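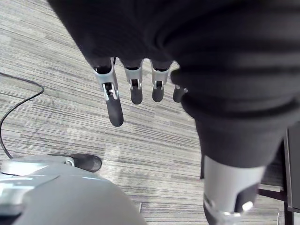
Metal knuckles and black fingertips under a dark cloth.

Do dogs really age seven years for every one of ours?

You have probably heard this one from a grown-up. Multiply a dog's age by seven, they say, and you get its age in "human years". It is an easy sum. Is it a good one?

Try it on Pringle, a terrier at the Torivgate animal shelter. Pringle is 2, so the sum makes him 14. But a dog of 2 is fully grown, and a dog of 1 can already have puppies. Does that sound like a child of seven to you?

Size matters too. Small dogs often live longer than very big ones, so one sum can't fit them all.

Kalliopi Trajkovski works at the shelter and gets asked about this a lot. "I had a poster that said seven," she says. "I took it down."

Some charts say a dog of 4 is like a person of 32. Be a bit careful with those as well. Who made the chart? How many dogs did they look at, three or 1,000? And were they big dogs or small ones? If the chart doesn't say, ask a vet.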